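Skosham Trays and Bins – data card

Version date: 2021-07-22
Maintainer: Igor Bartoš
Records: 283
Files: records.csv, places.csv, photos/

What's in it

Skosham is a small collection of notes on storage racks, trays and plastic bins, and I've had a lovely time putting it together. Each record covers one tray, bin or length of rail: what it's made of, its colour, the shape of its corners and the state of its surface. Steel is my favourite part – it keeps every smudge and scratch, and no two pieces look alike once they've been in use!

The records come from 18 racks at two sites, Jamell and Arnard. Guerra was going to be the third, but its sheets are still on paper.

Columns in records.csv

id – a plain number, never reused
place – matches a row in places.csv
kind – tray, bin, rail or other
material – steel, plastic or mixed
colour – everyday names only (blue, grey, white)
marks – free text: scratches, spots, cloudy patches, scuffs
fixings – screws or clips, left blank if none were noted

Known gaps

In 19 records the marks column is blank. Treat those as unknown, please, as a blank there doesn't mean a clean surface. Shiny steel is tricky too: a bright stripe may be a reflection, so check the photo before adding it as a scratch.

Corrections are very welcome – send the id and the new wording.

Sample photos 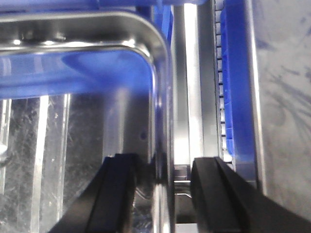
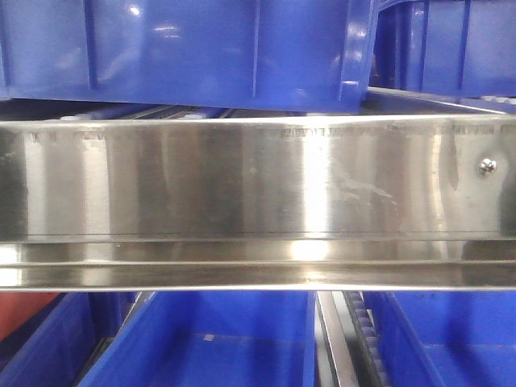 Stainless steel and blue plastic in both: a tray with a rounded corner (first), a rail with bins above and below (second).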